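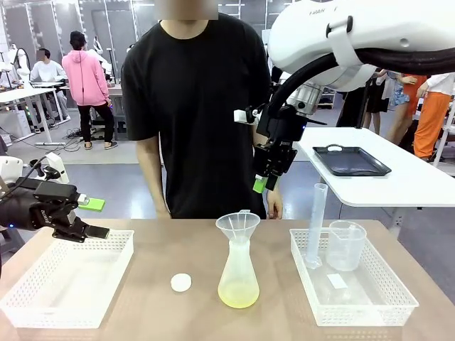
双腕ロボットと人が同じ台で働くときの手引き、Brekicoが改訂版を出しました

待ってました、という人がうちの読者にどのくらいいるのか分かりませんが、私は待ってました。Brekicoの「卓上アーム作業の手引き」が2月に新しくなりました。実験器具をつかんだり渡したりするロボットと、そのすぐ横に立つ人のための決めごとをまとめた文書です。前の版は表が多くて、正直に言うと私は最後まで読み通せたことがありません。今回はちゃんと読みました。電車で二往復ぶんかかりましたけど!

取りまとめたのはOstivmontの作業安全チームで、代表はHanna Sydorenkoさん。公開前の意見募集には39の現場から209件のコメントが届いたそうです。多かったのは「言葉の定義より、台の前で何をすればいいかを先に書いてほしい」という声だったとか。わかる、わかりすぎる。

そのせいか、改訂版は本文の頭にいきなり「始める前の確認」が来ます。項目は4つ。

・人の立ち位置と、手を置いてよい範囲を声に出して決める
・非常停止に誰が手を伸ばすのかを決め、その人は途中で持ち場を離れない
・ケーブルがアームの動く範囲と人の足元にかからないか見る
・台の上の器具を、その回に使うものだけにする

最後の項目がいちばん地味で、私はいちばん好きです。かごが二つ、フラスコに漏斗、メスシリンダー、計量カップ、小さなふた。これくらいの数でも、アームが左右から入ってくると台の上はけっこうにぎやかなんですよね。手引きでは、使わない器具は隣の台に移し、トレーに載せて置くことになっています。隣の台も作業範囲に数えるかどうかは意見が割れたようで、「アームの先が届くなら数える」という書き方に落ち着きました。

もうひとつ大きく変わったのが、人の手についての章です。前の版は「稼働中は手を入れないこと」の一行で終わりでした。でも器具の受け渡しをする作業だと、その一行では現場が回りません。改訂版は、手を出してよい場面を先に書き出しておき、それ以外では台の縁より内側に入れない、という方式になりました。書き出す用紙のひな形も巻末についています。A4の片面で、欄も大きい。手袋をしたままペンを持つ人のことを考えてくれた感じがします。

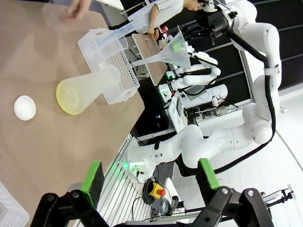
白いアームのグリッパーがつかんだ透明の漏斗。床の黄色い箱が非常停止ボタン

非常停止の話もしておきます。置き場所については「床、台の縁、壁のどこでもよいが、担当者が一歩も動かずに押せること」と書かれています。床に置くときはケーブルの束と分けて、上に物を載せない、とも。色や形の細かい指定はありませんでした。ここはInauの現場から「指定してほしい」という意見がかなり強く出たらしく、Sydorenkoさんに電話で聞いてみたら、こんな返事でした。

「色をそろえるより、担当の人が毎回ちゃんと決まっているほうが先だと考えました。次の版でまた議論します。Inauの皆さんには、もう少しお待ちくださいとお伝えしています」

なるほど。私は床置きだとつま先で探すことになるんじゃないかと思っていたのですが、それも聞いたら「足で押すのは禁止です、11ページに書いてあります」と即答されました。読み落としていました、すみません。

つかむ側の決まりも増えています。指先のパッドは作業の前に目で見て、浮きや汚れがあれば交換。透明な器具は、カメラにも人の目にも縁が分かりにくいので、はじめの何回かは速度を落として動かし、つかむ位置を確かめてから通常の速度に戻します。液体の入った容器は口の向きを記録に残す、というのもあります。横に倒した容器を扱うときは、中身があるかないかを作業前に声で確認。これはEideの人たちが出した案がほぼそのまま採用されたそうで、聞けば聞くほどEideらしい几帳面さです(ほめています)。

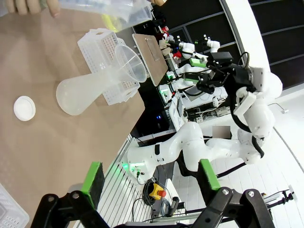

横向きのフラスコと白いかご。左上では人の手が透明な容器を持っている

記録の章は、ロボットの動作データを集めているところに関係が深いと思います。手元のカメラには、台の向こうの通路や隣の作業台までけっこう広く映ります。改訂版では、映る可能性のある人に事前に知らせること、顔は保存の前にぼかすこと、ぼかした後の映像を別の人が見直すことの順に手順が並びました。Brekicoが手引きづくりのために見直した作業記録は2,000件。その中で、作業者本人より後ろを通った人のほうが問題になりやすいと分かって、この章を独立させたのだそうです。通路側の入り口に貼るお知らせの文例までついていて、これはそのまま使えます。うちの編集部でも取材のときに使わせてもらおうかな。

少し物足りなかったところも書いておきますね。交代の手順が薄いです。台の前に立つ人が途中で入れ替わるとき、さっきの4つの確認を最初からやり直すのか、引き継ぎだけでいいのか、読んでも分かりませんでした。これも電話で聞いたところ「やり直してください。書き方が足りませんでした」とのことで、近いうちに正誤表が出る予定です。印刷して壁に貼るつもりの方は、それを待ってからのほうがいいかもしれません。

手引きに強制力はありません。ただ、Ostivmontの共同作業室を使うグループには、利用申請のときに確認用紙の提出をお願いするそうです。すでに予約が入っているぶんは旧版の用紙でも受け付けるとのこと。旧版の用紙は字が小さいので、私なら新しいほうを使います。

改訂版はBrekicoの窓口で配っていて、希望すれば郵送もしてくれます。読んだ感想や、うちの現場ではこうしているという話があれば、編集部にも送ってください。交代の手順をどうしているか、とくに知りたいです。正誤表が出たら、またこの欄でお知らせします。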